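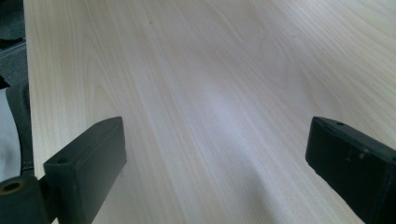 Tabletop with a pale, straight-grained wood surface in cream and soft beige tones.

Lorow Introduces the Tuvero Table Line for Shared Workrooms and Kitchens

Pale work surface available in two heights and six lengths; deliveries begin in November

Lorow, a manufacturer of tables and fixed work surfaces, has released Tuvero, a line of freestanding tables for shared workrooms, training kitchens, sorting rooms and packing areas. The line replaces the company's Sani tables, which will stay available as spare parts only.

Tuvero tables are sold with one surface color. The tone is a pale cream to beige with a straight grain and thin darker lines. Lorow selected it after a trial at the Zamelau workshop building, where 19 tables were placed in daily use across the ground floor. Users there had worked on dark gray Sani tops for several years and reported that small dark parts, such as screws, washers and cable clips, were hard to find on them at the end of a shift.

Surface and finish

The top is supplied with a low-sheen finish applied at the factory. Ceiling lights still produce a soft, whitish reflection on the surface when viewed at a low angle. Under a single overhead fixture the reflection is broad and has no hard edge, and the grain is less distinct inside it. Buyers who plan to do close visual work, such as label reading or fine assembly, should place the fixture slightly behind the seated position or specify two weaker fixtures in place of one strong one. A layout sheet with recommended fixture positions is included with each order.

Grain runs the length of the table on all sizes. On joined tables, tops are cut and numbered in sequence so that the lines continue from one table to the next. Some faint wavy figure is normal and varies between tops. Lorow does not treat figure as a defect and does not accept returns on that basis. Knots, open seams and filler spots on the working face are treated as defects.

The finish can be renewed on site. The surface is wiped down, sanded lightly along the grain, wiped again and recoated. Two coats are specified, with a full night between them. Sanding across the grain leaves marks that remain visible after recoating, particularly on a pale top.

Dimensions and construction

Tuvero is offered in six lengths and in 2 heights, seated and standing. All sizes use the same leg, the same end rail and the same fastener set, so a seated table can be changed to a standing table by replacing the four legs. The change takes one person with a hex key and does not require the top to be removed from the rails.

The top overhangs the rails on both long sides to accept bench clamps and clamp-on lamps. The area under the overhang is left flat, with no lip or cable channel in the way. Cable trays are sold separately and mount inboard of the clamp zone. On the previous Sani line the tray was standard and blocked most clamps - this was the most frequent complaint recorded by the service desk.

Leveling feet are fitted to every leg. The adjustment is made from above the floor with an open-end wrench, and the lock nut should be checked again a week after installation.

Zamelau trial

The trial tables were used for small assembly, sorting of returned goods, packing of light parcels and, in one room, cold food preparation classes. Tables were kept clear between sessions, and tops were inspected once a month. A total of 112 entries were recorded in the inspection log. Most concerned pen marks, tape residue and light scratches from dragged boxes. Pen marks and tape residue were removed with the standard cleaner. The scratches ran mostly across the grain and were left in place until the end of the trial, when the affected tops were recoated.

Three changes were made to the production version as a result. The edge radius was increased on the long sides, where forearms rest. The pale tone was made slightly warmer after users in the north-facing rooms described the first samples as cold. The part number, originally printed on the end of the top, was moved to the underside.

Care instructions

Daily cleaning is done with a damp cloth and a neutral cleaner, wiping with the grain. Standing water should be removed promptly. Solvent cleaners, scouring pads and steam are not approved. Hot pans must be placed on a stand, and a cutting board is required for any knife work. Rubber feet on equipment can leave gray rings on a pale finish during long contact. Felt or cork pads are recommended under anything that stays in one position for more than a few days.

Availability

Orders for Tuvero are open now, and deliveries begin in November. Single tables ship flat with the legs packed under the top. Orders for joined rows ship on one pallet so that the numbered tops stay together. Finish samples, the fixture layout sheet and drawings for all lengths can be requested from the Lorow sales office.

Sani legs, rails and feet will remain in stock for existing customers. Sani tops will be supplied until current inventory is used up. Tuvero tops do not fit Sani rails - the hole pattern is different, and drilling a Tuvero top for this purpose voids the warranty.

About Lorow

Lorow makes tables, benches and wall-mounted work surfaces for workshops, schools and small commercial kitchens. Its products are sold directly and through regional furniture dealers.

Contact: Lorow Press Office | © Lorow. All rights reserved. | Back to top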